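Chapter 7
Storing Food in the Home
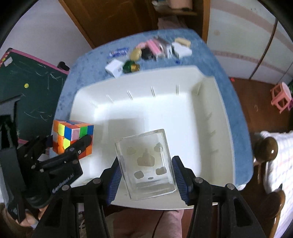

7.1 Why storage matters

Food begins to change as soon as it is harvested, cooked or opened. Some of these changes are harmless, such as the softening of a ripe pear. Others make food unsafe to eat. In this chapter you will study how air, light, warmth and moisture affect common foods, and how households have tried to control them.

The chapter draws on a kitchen survey carried out in the town of Grurico by Stefaniia Antoniuk. Of the 338 households that replied, 211 kept dry goods in the packets in which they were bought. The full results are given in Table 7.2.

Before you begin, you should be able to:
read a use-by date and a best-before date
weigh dry foods to the nearest gram
explain what is meant by a micro-organism

Key words: airtight, mould, perishable, shelf life

7.2 Dry foods

Flour, rice, oats and dried beans contain little water. Kept in a cool, dark cupboard, they will last for months. Activity 7A requires 300 g of plain flour and two jars with lids.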